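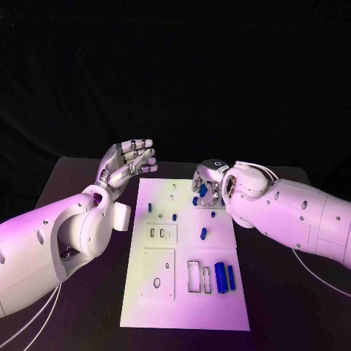 Black is a funny sort of color, and if you have ever pulled on your black T-shirt on a sunny day and then wished you had picked the white one, you already know something important about it. Light is always landing on the things around us. Some of it bounces off and some of it gets soaked up, a bit like water going into a sponge. White things bounce most of their light back out into the room, and black things keep most of it for themselves. Look at the black curtain behind the table and see how hard it is to find the folds in it. There are some, up toward the left, but they are very faint, and the white board on the table is much easier to look at because so much more light is coming back from it to your eyes.

Gullora Kids' Science Pages
Posted 5/13/19
Print this page | E-mail to a friend
408 shares | 38 comments

So what is light, anyway? It travels in straight lines, it is faster than anything else we know of, and the plain white kind that comes from the sun is really a whole bunch of colors traveling along together. You have seen them come apart if you have ever seen a rainbow. The raindrops bend each color by a slightly different amount, so the red ends up on one side and the violet on the other, with the orange, yellow, green and blue squeezed in between. You can do the same thing with a glass of water on a sunny windowsill and a sheet of white paper on the floor, though you may have to wiggle the glass around for a good long while (and please have a towel ready, we speak from experience!).

Now we come to the part that surprises people. A ripe tomato doesn't have any red light inside it waiting to get out. When white light falls on the tomato, its skin soaks up most of the blue and green and lets the red bounce away, and some of that red goes into your eye, and your brain says "tomato." Take the same tomato into a closet and shut the door, and it has no color you can see. It hasn't changed a bit, of course. It is still a perfectly good tomato. There just isn't any light for it to bounce.

The light in a room matters a great deal too. Lamps are not all alike. Some give a warm yellowish glow, like the ones people put next to the sofa, and some give a cooler light that leans toward blue. In the town of Tulau, where we live, the old street lights were so orange that everybody's car looked brown at night, and when the new ones went up one October it took us weeks to get used to seeing red cars after supper.
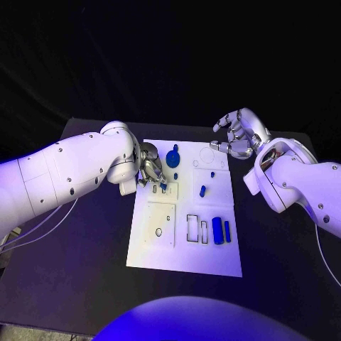 Blue light does something sneaky to the things it falls on, and you can catch it happening once you know where to look. Something that is blue to begin with doesn't mind at all, since blue is just the color it likes to bounce. A gray thing, though, bounces a little of everything, so it will take on whatever color you give it. The light on this tabletop is bluish, and the dark gray has gone a little purple, while the blue parts on the board and the small blue peg being pinched just above it still look blue. Shiny silver things are different again. They are smooth enough to send light off neatly in one direction, like a ball off a wall, and that is how you get those bright gleams on a spoon.

Try it yourself

You will need a flashlight, some see-through candy wrappers in different colors, a rubber band, and a few small things from around the house. A lemon is good. So is a sock.

Put a blue wrapper over the flashlight and hold it on with the rubber band. Go into a dark room with a grown-up or a brother or sister and shine it on each thing in turn. What does the lemon look like now? Then change to a red wrapper and go around again. Write down your guesses before you shine the light, and be brave about guessing wrong, because the wrong guesses are the fun ones. If you have a black sock and a navy blue sock, see if you can tell which is which. Lots of grown-ups can't, even in the morning with the big light on.

Print this page | E-mail to a friend
Comments (38)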